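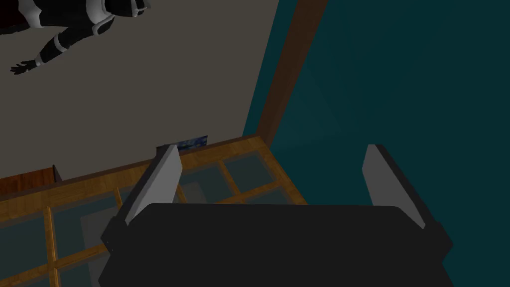

Zuzanna Mazurek: Same problem on my account. Bought Zarnum in the spring sale, the receipt came, and the game is in my library with a Buy button where Install should be. Restarting the Tellel client makes no difference.

Ticket: Sale purchases listed in library but not installable
Product: Tellel client, desktop
Status: Closed, fixed
Opened by: Efa Prydderch
Assigned to: Gunther Dreßler

Original report

I bought Zarnum and two of its add-ons in one cart during the April sale. The payment went through and I have an order confirmation. All three items are in my purchase history. In the library the base game is grayed out and the button says Buy. If I click it, the store page tells me I already own the game and sends me back to the library. The add-ons say "Requires base game."

What I tried before writing in:
Signed out and back in
Cleared the download cache
Reinstalled the client on another drive
Signed in on my laptop, same result

Error shown when I start the install from the store page instead: code 313, "License could not be confirmed."

Gunther Dreßler, 10:40 am

Thanks for the details. Code 313 means the client asked the license server for the game and got no record back. Your purchase history comes from the order system, so the two can disagree. Please don't buy the game a second time and don't ask for a refund yet. A refund removes the order, and then I can't reissue the license from it.

Could you go to Account, then Orders, and tell me if the order says Complete or Processing?

Efa Prydderch, 11:15 am

It says Complete. The add-ons have a small key icon next to them and the base game doesn't.

Gunther Dreßler, 11:30 am

OK, that narrows it down. The key icon means a license was issued for that item. Your add-ons have licenses and the game does not. I've asked the store team to look at how the cart was processed. 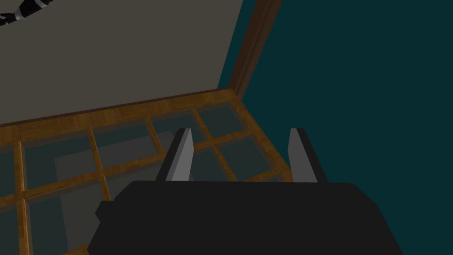

Hyun-seo Son: Adding mine here as I was told it was the same issue. I bought the Zarnum bundle from the Mirkau publisher page, not from the sale page, and got the same 313 code. My older games install fine. One thing that may help: I had Zarnum on my wishlist with the free demo installed.

Gunther Dreßler, 1:05 pm

That does help, thank you. Efa and Zuzanna, did either of you have the demo?

Efa Prydderch, 1:20 pm

Yes, I played it in the winter. I uninstalled it but it's still in my library under Demos.

Zuzanna Mazurek, 2:10 pm

Yes, still installed. My sister Lena Mazurek bought the game the same evening without ever having the demo and hers works.

Gunther Dreßler, 4:45 pm

We have the cause. When the Mirkau demo was published it was given the same license group as the full game. At checkout the order system saw that you already had something in that group and skipped the base game license. The add-ons are in a different group and went through normally. The check found 1,682 orders with the same gap, all from accounts that had claimed the demo.

The demo has been moved to its own group, so new purchases are fine. Older orders are being reissued in batches. If you don't want to wait, the steps below will request the license right away.

Steps to request the license

1. Close any running download and update the client to build 17 or later. The build number is under Help, then About.

2. In the library, open Demos, right-click the Zarnum demo and choose Remove from account. Uninstalling alone is not enough. Demo saves are kept in a separate folder and stay where they are.

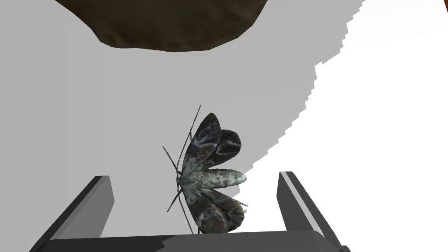
3. Go to Account, Orders, open the order and click Restore items. The button is grayed out until the demo has been removed.

4. Sign out, wait 9 minutes, and sign in again. The key icon should appear next to the base game.

5. Install from the library, not from the store page.

Efa Prydderch, 5:30 pm

Restore items worked. The game is downloading now and the add-ons no longer ask for the base game. I had to sign out twice before the icon came up.

Zuzanna Mazurek, 6:05 pm

Worked for me on the first try. Demo save was picked up too.

Gunther Dreßler, 6:20 pm

Good. I've added a note about the second sign-out to the help page. Hyun-seo, your bundle order is in the next batch, but you can use the same steps. Closing this one. If you still get code 313 after step 5, open a new ticket with your order number and link to this one.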